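Category: Visits and Field Reports
14 shares | 3 comments

A Morning with One Arm: Visit to the Skustuseck Workshop

I went to Skustuseck in February with a small group from our maintenance circle. We had asked to see one machine in some depth, and the workshop agreed. Most open days I have been on cover a whole building in an hour, and I come home with a folder of brochures and no clear idea of how any of it is kept running. This visit was the other way around. We spent the whole morning at one cell, with one arm and one gripper.

Skustuseck takes in small handling jobs. Customers send a part or a device, and the shop works out how it can be gripped, moved, pushed or turned over by a robot arm, then writes up the settings. The work comes in small batches and changes often, so the cell has to be easy to set up again. The staff call the cell Stiter, after the name painted on the old bench that used to stand in its place. The bench is gone but the name stayed in the logbook.

Our host was Ans Dierckx. She set up the cell and still does most of the upkeep on it. She asked us to put our bags along the back wall, showed us the stop button, and had each of us press it once. After every press she reset the arm by hand and watched it come back to its parked position. With our group that took a good while.

The arm and its mounting

The arm is bolted to a steel plate, and the plate is clamped to the floor stand with four bolts. There is a paint mark across each bolt head and onto the plate. If a bolt has turned, the two halves of the mark no longer line up. Dierckx checks these first thing, before power goes on, and she said the only time she found one off was after the stand had been moved for floor cleaning.

Cables run up the outside of the arm in a loose sleeve held with hook-and-loop straps. She prefers those to plastic ties, which she had to cut off every time she wanted to look at a connector. The strap nearest the wrist is left a little slack. When it was tight, the cable rubbed at one spot each time the last joint turned past halfway, and the cover wore through. We were passed the old cable. The worn place was about as long as a fingernail and you could see the shield braid in it.

There is a camera at the wrist, looking along the fingers. Its bracket was made in the shop. The first version shook when the arm stopped quickly, so a second was cut from thicker stock. The lens is wiped with a dry cloth at the start of the day. If the bracket is loosened for any reason, the camera has to be calibrated again, using a printed grid that is kept flat between two boards in a drawer.

The gripper

Most of the morning went on the gripper. It is a two-finger type. The fingers come off with two screws each, and Dierckx took off a spare set and put it back on while we watched. She holds the finger against its seat with her thumb, starts both screws by hand, and brings them up a bit at a time, going from one to the other. If one is run all the way in first, the finger sits slightly crooked and the tips meet at one corner only.

Her test for this is a strip of ordinary paper. She closes the gripper on it at low force and pulls. The strip should drag evenly. If it swings to one side as it comes out, she loosens the screws and begins again. It took her two tries with the spare set, and she did not hurry the second.

The fingers wear along the inner edges. She does not replace them for looks. A scuffed edge is left alone unless there is a burr that could catch on a part, and burrs are taken off with a fine stone. Fingers are changed when the paper test can no longer be passed after reseating, or at 2000 closings on hard parts, whichever comes first. The count is kept by the controller and copied into the logbook by hand at the end of each day. I asked why it was copied, and she said the controller had once lost its count after an update.

The screws on the drive are greased every 10 weeks. She uses very little grease and wipes off what squeezes out. The grease comes from a supplier called Koubek, which also makes the felt pads under the parts trays. A tube lasts well over a year at this rate, and the date of opening is written on the cap in marker.

Setting up a job

After a coffee break we watched work at the table. The shop does its trial runs on a plain desk surface before anything goes into a fixture. Dierckx said customers' devices are seldom used on a machined plate, and she wants to know early on how a thing behaves when it is free to slide.

The start of a setup goes like this in her written procedure, which she let me copy down:

Park the arm and check the bolt marks.
Wipe the table, the fingers and the lens.
Run the paper test.
Set the table height by bringing the closed tips down to a feeler gauge, and enter the value.
Make the first approach at a tenth of working speed, with a hand on the stop button.
Enter the gripper force and speed in the logbook before making any change to them.

Table height gave rise to the most questions. A desk is not as flat as it looks. She measures in 12 places over the area the arm will use and enters the highest one as the floor the tips may not go below. Where two panels join she takes an extra reading on either side. If the difference between panels is more than she likes, she puts shims under the legs and measures everything again. She does not correct for it in software, and one of our group argued with her about that for some time. Neither of them gave way.
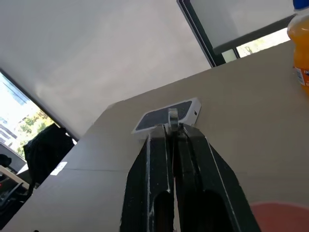 Ans Dierckx told us that with small, light objects the contact is where most setups go wrong. If the fingers are set a little too low they scrape the table, and if they are a little too high they ride up on the object. She would sooner spend the time on height than on force, and said that if the height is right, the force can be set in a few minutes.

She went on to explain how she deals with sliding. A small block pushed off its center line will turn as well as move. When a job calls for a straight push, she lowers the approach speed first and looks at the point of contact second. Changing both together is against the shop's rules, as the logbook then no longer shows what made the difference.

Repairs

The cell had one real breakdown last year. The gripper began to close late, by a small amount at first and then enough to miss parts. The shop changed the fingers, then the cable, and neither helped. The cause was a connector at the wrist with one bent pin, which made contact most of the time. It was found by moving the arm slowly through its whole range with the gripper opening and closing the entire way, and noting the position at which it missed.

That slow run is now part of the monthly check. It takes most of an hour and someone has to stay beside the machine for it. Spare connectors are kept in a labeled box with the right pin tool in the same box. Before the breakdown the tool was in another room, and finding it took longer than fitting the new part.

The shop has a second arm of the same type in store under a cover. It is for parts only. A firm named Gorker offered to service both arms on contract, and Skustuseck turned that down for the time being. Dierckx said she would look at it again if the shop takes on a second cell.

Some notes for anyone going

The workshop takes small groups only, and you need closed shoes. Long sleeves have to be rolled up or buttoned. You may write down settings from the shop's own procedure, but customer values in the logbook are covered with a card. There is parking behind the building, though the gate is narrow for a van.

I would have liked more time on the wrist camera calibration, which we only heard described. Dierckx offered to show it to a smaller group, and I have put my name down. I have also started using the paper test on our own gripper. It failed the first time, and one of the screws was a quarter turn loose.

Filed under: maintenance, grippers, workshop visits
3 comments | Share this report
Contact the editors | Copyright the authors | Back to top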